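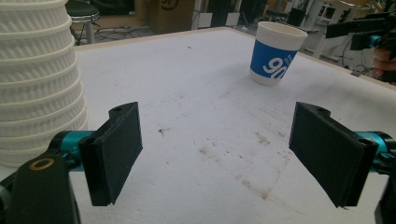
Cups on the table: the tall white stack and a single blue-band one.

Cup news, and a few other things about drinks

Quick one this month, I'm typing between two calls so forgive the mess.

We are changing the paper cups. The ribbed white ones have been the standard in the Hosteo kitchen for ages and plenty of you like them. They're easy on the fingers with hot coffee, they don't slide out of your hand. The complaint is always the same - they nest so tight that you pull one and get three. Two get used, one goes back on top of the stack with thumbprints in it. Not great.

So we got samples in. The one with the wide blue band is the frontrunner so far. Smooth to hold according to the people who tried it, comes off the stack clean, fits the lids we already have. A few of you said it feels thinner. Maybe. Try it with tea and tell us.

What it means in practice:

We still have 900 of the ribbed ones in the store room, and they get used up first. No throwing out good cups. Once those are gone, we order the new kind from Ostapchuk, who do our napkins and bin bags already. Minimum order is 710 cups, odd number, don't ask me, it's how their boxes work out. Price per cup comes out a hair lower than what we pay Prilon now.

If you hate the blue one, speak up before the order goes in. There is a sheet on the fridge door. Write "ribbed" or "blue" and your floor. Comments welcome, drawings less so (we saw the last sheet).

Table. The white table needs a proper scrub. Brown marks and smudges across the top, and a wipe with a wet napkin just moves it around. Spray is under the sink, cloths in the second drawer. If you spill, wipe it then, please, not after lunch. Whoever sets up on Friday mornings will thank you. Also please dont stand the cup stack right at the edge. It leans, it goes, and then we have forty cups on the floor that no one wants to drink from.

Mugs. Yes there are still mugs! Top shelf, left of the microwave. If you sit at a desk all day a mug makes more sense than four paper cups. The dishwasher runs at 9 every evening, so anything in it by then is clean in the morning. Anything left in the sink is not.

Cold drinks. The Nerholm water cooler on the second floor is back. New filter, the taste should be normal again. The little paper cones for it are still on back order, so take a cup up with you for now and bring it back down to the recycling. Only the kitchen has the right bin. Rinse first, lids off, lids go in the other one.

Coffee. Same beans as before. We had a request for decaf and a bag is on its way, it will live in the jar with the green lid. Please label it if you refill it, last time we had a very sleepy Tuesday meeting and a lot of confused poeple.

Cup sheet stays up until the end of next week. Questions to the kitchen inbox or just leave a note by the kettle.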